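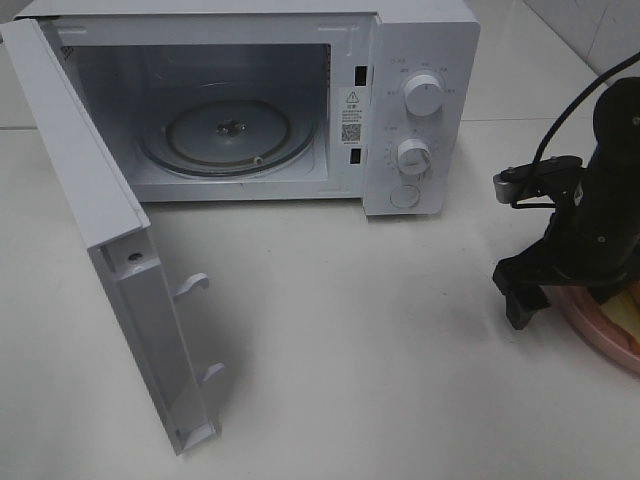

Sumathi Annamalai replied to my last post: you keep saying the old apartment was fine, so why did you move to Flurkmont at all?

Fair. The rent went up in October and the lease was over. Also the bus. I was spending 80 minutes each way on it.

---

2/ The new place is a studio on the fifth floor. One room, one closet, a kitchen along the wall. I measured before signing and still got the couch wrong by 5 inches. It went to Yasaman Jalali, who paid me $70 for it.

---

3/ What I'd do differently: change the address earlier. The bank took one phone call. The pharmacy needed a form, and the form went to the old address.

---

4/ Label boxes on the side, never the top. They get stacked. I had 13 boxes and opened most of them looking for the shower curtain. It was in with the winter coats.

---

5/ Two people have asked about movers. I used Surnitz. They were on time and scratched nothing. They charge extra for stairs, and the elevator here was out that morning, so ask what counts as stairs before you book.

---

6/ Neighborhood so far: a laundromat on the corner, a decent bakery, a hardware store that closes at five. Street noise stops at about 11. The radiator starts at six and knocks for a while.

---

7/ Still to do: curtains, a second key, return the hand truck. The deposit from the old place hasn't come back yet. The lease gives them until the end of the month, so I'm waiting on that before I buy a bookcase.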